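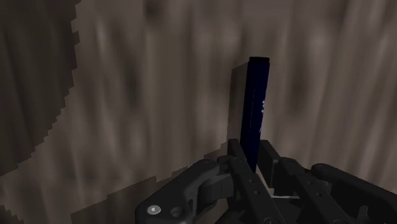 Brown wood grain, with soft darker streaks.

Oiling a tired old table top

My kitchen table came from a house clearance over in Madgate, and it had been thirsty for years, poor thing! If yours looks the same, set aside a dry afternoon and put the kettle on first.

Wipe the top with a barely damp cloth and leave it for 12 hours - overnight is easiest. Sand lightly along the grain, never across it, then brush off every bit of dust (I use an old shaving brush, which Lowri Parri swears by too). Rub in a thin coat of oil with a soft rag, wait 21 minutes, and wipe away whatever is still sitting on top. Lay the rag flat outside to dry, as oily rags can catch fire if they're bundled up. Give it a second coat the next day.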